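Last updated: February

Drikero recording kit, review. Used it all winter for tabletop demos, so this is past the unboxing stage. Short version: recorder good, labeling screen bad, pedal great. Buy it if you already have an arm and hate writing sync code.

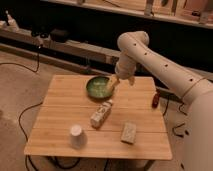
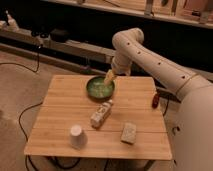
Same table, same green bowl, all three.

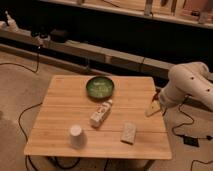

Issue 2

OK so what you get. Logging box, a foot pedal, hand controller, license for the software. No arm, no gripper, no cameras, bring your own. Milagros Quintero had ours talking to the arm before lunch, which for this kind of thing is fast. The manual is thin and the wiring page is plain wrong for the pedal, go by the label on the plug.

The job we ran was the bowl. Gripper goes over the rim with something pale in its fingers and works it down into the green stuff, then comes out. Boring on purpose. Paper cup upside down near the front, white container lying on its side, the beige block. Those stay out as clutter and get nudged between takes. You want the policy to see the block at a few different angles or it learns the table by heart and falls over the minute somebody bumps something. We learned that on the Voner rig last year, painful.

Recording itself. Press pedal, drive, press pedal, done. Long press throws the take away. I can't overstate how much I like the long press. On Voner you had to let go of the controller and find a mouse, so people kept bad takes out of laziness and then we trained on them. Here bad takes go in the bin while your still annoyed about them. Jabari Rashidi drives with his shoes off for better feel on the pedal. Works for him.

Timing is solid. Joint angles, gripper and video all line up when you scrub through, I checked a lot of closes frame by frame and never caught the fingers ahead of the picture. Playback on the arm is smooth too, except right after a restart, where the first replay can start with a jerk. Keep a hand on the stop.

We ended up with 2,000 episodes. Software started choking well before that. The list view loads every thumbnail every time, so go make coffee. Split your project into folders from day one, don't do what I did.

Labeling screen, ugh. Success or fail, and thats it. No "got there but ugly." For the bowl that matters a lot, since a take where the tip scrapes the rim and then goes in is not the same as a clean one, and I want to weight them differently. Musyoka Makokha put a text note on the ugly ones and filtered on export. Fine. Shouldn't have to. Notes don't show up in the list either, you have to open the take.

Export is fine. Plain files, sane names, no lock-in. Rehema Kariuki got it into our training code in an afternoon and most of that was her fixing our side.

One more gripe. The preview window goes dark-ish with warm lighting and you lose the back of the bench completely. Saved video looks the same as preview, so set exposure by hand before you start, and write the value down. We changed it partway through and now the set has 2 looks in it. My fault, but a warning popup would be nice.

Support answered both times I wrote. Second answer useful.

vs the Mathur logger: Mathur has better labels, worse everything else, no pedal. Haven't tried Rusinico, Dorothy Sedgwick has and wants hers back from the repair people before she'll say anything.

Would I buy again, yes. Get a spare pedal, the cable is stiff where it goes into the housing and ours is already going. Will update if they fix the list view.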